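Flornley Support
Ticket 300-63: Zipper won't move past the middle, Runitz bag (gray)
Status: Solved
Opened by: Urmila Vashisht
Assigned to: Noel Abella

Urmila Vashisht, 9:40 am

Hi there! So I've had my Runitz since January and I love it, I take it everywhere, but the long zipper has gotten really stubborn. It closes all the way if I baby it. Opening it is the problem. I get a few inches along and then it just stops dead, and I have to back it up and try again (and again) until it decides to go.

What I've tried so far:

Rubbing a pencil along the teeth. Helped for maybe a day.
Bar soap. Made a mess, got flaky bits in the teeth, brushed them out with an old toothbrush.
Pulling harder. I know, I know.

The bag isn't overstuffed when this happens, it does it empty too. Is this something I can fix at home or does it have to go back to you guys? I'm traveling soon and would rather not be without it!

Noel Abella, 10:25 am

Hi Urmila! Thanks for trying the pencil first, that's usually my opening suggestion so you've saved us a round. Skip the pulling harder part please :)

Could you empty the bag, close the zipper, lay that side flat on a table and send me a picture? I want to see how the fabric sits along the zipper and where the strap ends up. Also, does it stop in the same spot every time, or does it wander?

Urmila Vashisht, 11:10 am

Same spot, pretty much every time. Closed and flattened out as best I could, picture's below. The folded gray piece with the black webbing wants to lie across the panel like that, I didn't arrange it. 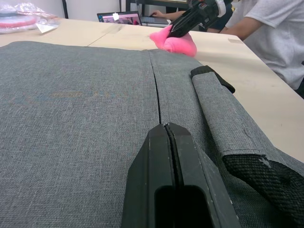 Gray panel laid flat, zipper closed, strap over to the right

Oh, and there's a faint bluish and orange smudge on the left side of the gray. Not what I'm writing about, but if you have a tip for that too I'll take it!

Noel Abella, 11:50 am

Super helpful, thank you. The line of the zipper is what I was hoping to get a look at. With a stop in the same place every time, my first guess is the lining. There's a strip of it that runs along the inside of the zipper, and after a few months it can work its way over and get bitten by the slider. You wouldn't see that from the outside at all.

Try this for me:

1. Open it as far as it'll go without forcing.
2. Reach in and feel along the inside for a fold or a loose thread near the sticking point.
3. Smooth the lining away from the teeth with two fingers and hold it there while you pull the slider with your other hand. Slowly!
4. If you find a thread, snip it short. Don't yank it.

For the smudge, a damp cloth and a drop of dish soap, dabbed, and let it air dry. I wouldn't scrub that weave.

Urmila Vashisht, 2:15 pm

Noel!! It was the lining. There was a little pleat of it pinched right at the spot, plus one long thread, and once I held it back the slider went straight through. I've opened and closed it a bunch of times since then and it only caught once, when I rushed it.

The smudge is lighter but still there. I can live with it.

Will the pleat come back, though? I can feel it wanting to fold over again.

Noel Abella, 2:40 pm

Yay! It might, yes. A few hand stitches will hold it down, just catch the lining to the seam allowance and stay well clear of the teeth. If you don't sew, reply here and I'll have Vivek Dixit in repairs send you a mailing label. He does these pretty quickly and there's no charge on a bag this new.

Urmila Vashisht, 3:05 pm

I can manage a few stitches! Go ahead and close this one, I'll write back if it acts up on the trip.

Ticket marked as solved by Noel Abella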